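The clip lasts 20 seconds

Guadalupe Alvarado was carrying two shopping bags and a child's scooter when a man leaned out of a café doorway and asked her why she had cancelled the second series. She put the bags down and answered him. A student at the next table filmed it, and by the time she had walked home it had been watched more times than the last episode of the programme itself.

What she said was not very shocking. She told him she had not cancelled anything, that the decision had been made above her head, and that he should write to the channel. Then she added a short word which the breakfast shows later covered with a beep. The clip ends there. It lasts 20 seconds.

Alvarado, who played the harbour doctor in Barajas for three years, has been asked about those seconds in every interview since. She agreed to talk to us on condition that we also asked about something else, and we did, but the conversation kept coming back.

"I had a day," she says. "He had a day as well, probably. We met in the middle of them."

The first night

For a few hours the replies were mostly friendly. People liked that she had stopped at all. Then an account with a large following posted the clip with the first half removed, so that it started at the swearing, and the mood changed. By midnight there were two camps. One said an actor paid by the public to be liked should put up with being asked a question. The other said a woman with her hands full should be left alone on the pavement.

Her agent rang at six in the morning and told her to post nothing. She had already posted something, a picture of the scooter with the words "safely home". That was taken as sarcasm by the people who were angry and as charm by the people who weren't.

"I meant that we were home," she says.

The channel put out a statement of two lines, thanking viewers for their passion. It did not say who had cancelled Barajas. Alvarado thinks that if it had, the whole thing would have been over by lunch.

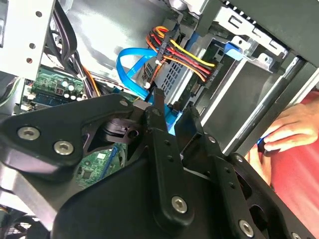 What the replies said

Afroza Uddin teaches media studies and has spent the past two years collecting public arguments of this kind. She reads the replies under a clip in the order they were posted, which she admits is dull work, and sorts them by what each one is about. For the café clip she took the first 300 replies and the last ones she could find before the post was locked.

Of those first 300, she says, 106 were about the programme. People wanted to know what had happened to the lighthouse keeper, or thought the final episode had been rushed. Only a small number mentioned manners. Among the later replies it was the other way round, and hardly anyone seemed to know that Barajas was a drama. Several believed it was a restaurant.

"The subject drops out," Uddin says. "After a day they are replying to each other. You could swap the clip for a different one and most of the comments would still fit."

She has seen the same thing with footballers, a weather presenter and a man who won a baking contest. The weather presenter was accused of ignoring a fan at an airport. A longer recording showed him looking for his daughter, who had wandered off. The longer recording got very few views.

Uddin does not think people are crueller than they were. She keeps a box of letters sent to a radio actress in the 1950s, bought at a house clearance, and says some of them would be removed by a moderator within the hour. The actress got them one at a time, opened by a secretary who threw away the worst. Alvarado got nearly 234 messages while she was making the tea.

Paying to be quiet

There is now a small trade in dealing with all this. Juvside, a firm with offices above a dentist, looks after the accounts of actors and presenters when they are in trouble. It changes the passwords, answers nothing and sends the client a single page each evening with a summary. Clients are asked to give up their phones for three days. Most last one.

Bunuvora does something similar for sports people, and is more willing to reply. Its staff write apologies, and they have a view on length. A short apology is called cold and a long one is called an excuse, so they aim for four sentences and leave out the word "if".

Alvarado used neither. Her agent suggested it and she asked what it would cost, and then she gave the phone to her sister.

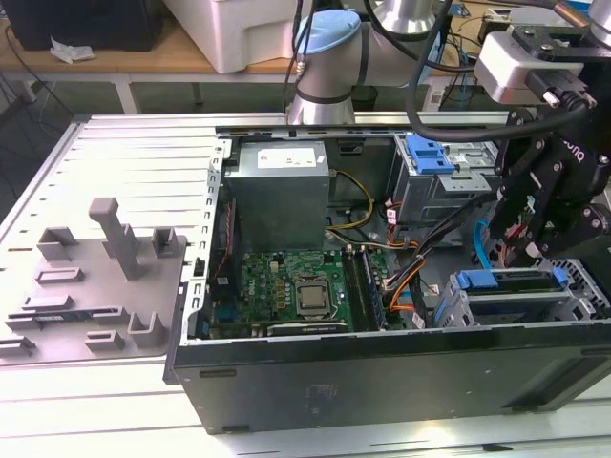
Her sister is not a patient woman and replied to eleven people before she was stopped. One of them was the man from the café. He had written to say he was sorry, that he had loved the programme, and that he had not known he was being filmed either. He had been recognised at work. His manager had shown the clip in a meeting, as a joke, and he had gone and sat in the stairwell until it was finished.

Alvarado rang him. They talked for half an hour, mostly about the lighthouse keeper. She told him how the second series would have started, which she was not supposed to do, and he has kept it to himself as far as she knows. She would not give us his name.

The student who filmed the exchange took the post down in the end, though copies are easy to find. She sent a message through the agent, and Alvarado has not answered it yet. She says she isn't cross. She would like to write something decent and has not had an evening free.

Back to work

In April she starts rehearsals for Josus, a stage play with a cast of three, in which she plays a retired judge who will not leave her flat. She was offered the part before any of this happened. The theatre has asked whether she would mind the café being mentioned in the publicity, and she has said that she would.

She still goes there. The owner wanted to put up a sign about filming, and she asked him to leave the wall as it was. She takes the table at the back, by the coats, and on the morning we met she had the scooter with her again. It needed a new wheel, and she was on her way to get one.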